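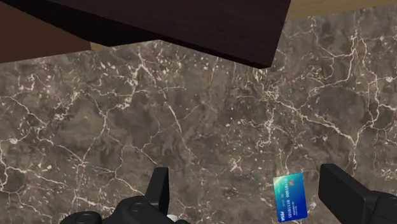
Review: Tandik benchtop simulation pack from Wisto

Software > Simulation > Reviews

Print this page | Email to a colleague

Search reviews Go

By Anjana Akanda
February 2025

Wisto sells Tandik as a simulation pack for people who train or test robot arms on household jobs. You get a set of rendered rooms, a library of objects, a two-finger gripper model with the camera mounted behind it, and a task editor. We bought a single-seat licence for the workshop in Burkdale and used it through the summer on small pick-up tasks, mostly on kitchen surfaces.

Cost and installation

The single-seat licence is $2000 a year. There is no monthly plan, and the trial version leaves out the task editor, so you can't judge the part you'll use most before paying.

Installation was slow but went through on the first attempt. The download is large and the installer doesn't resume if the connection drops. Do it on a wired network if you can. The licence is tied to a machine, and moving it to another one means an email to Wisto. They answered ours the next morning.

Surfaces and objects

The surfaces are the best thing in the pack. The brown-grey marble has a busy net of cream and pinkish veins and doesn't look tiled, even with the camera low over it. That matters for our work. A plain white bench makes any vision system look clever, and the older package we were running, Quinlan, had little else. You can swap marble for timber or a flat colour in the editor and leave the rest of the task as it is.

Objects vary more. The bank-style card is good, with a green to blue gradient and a row of ones and zeros down the face. The larger printing is already blurred in places, but the small lettering turns to mush at the wrist camera's default resolution. If your task involves reading anything, raise the resolution first and expect the frame rate to suffer. Crockery is fine. Fruit is shiny and looks like plastic.

The card task

Picking a thin card off a flat bench is a hard job for two fingers, and it was the one we cared about. The card lies flat and there is nothing to get hold of. Tandik ships with it as a ready-made task, and by default the card is placed at a random spot and angle each time you reset. Often it ends up much nearer one finger than the other, so the arm has to centre itself before it closes.

Rafsan Kumarasinghe set up a run of 100 attempts using our existing controller with no retuning. It got the card off the bench in 11 of them. That is a poor score, and most of it is our controller's fault. What we wanted to know was whether the failures were believable, and on the whole they were. Fingers closed above the card, or pushed it along the stone until the attempt timed out. In two attempts a finger sank into the marble and the card shot off sideways, which is a fault in the contact model. Wisto's notes suggest a smaller physics step for thin objects. We made the change and didn't see it again, though everything ran noticeably slower.

Friction is set per surface and per object, and the defaults for polished stone seemed too grippy to us. Check them against your own bench.

Editor and documentation

The editor is plain and quick to learn. You drag objects in, set the limits for random placement and write the success condition as a short script. Undo doesn't cover changes to the gripper, so save before touching it. Finger pads can be resized but you can't import your own shape, and we would have liked to try a thin fingernail edge for cards. Wisto told us this is planned for June.

The manual covers the menus well and the physics settings badly. I found the answer to most contact questions in the sample task files.

Who should buy it

If your tasks involve flat or thin items on realistic kitchen surfaces, Tandik is worth the licence fee, provided you have time to check the friction and step settings. If you mainly stack blocks, or need custom fingers now, stay with what you have. We have renewed Quinlan for the older course material and moved the card work across to Tandik.

Print this page | Email to a colleague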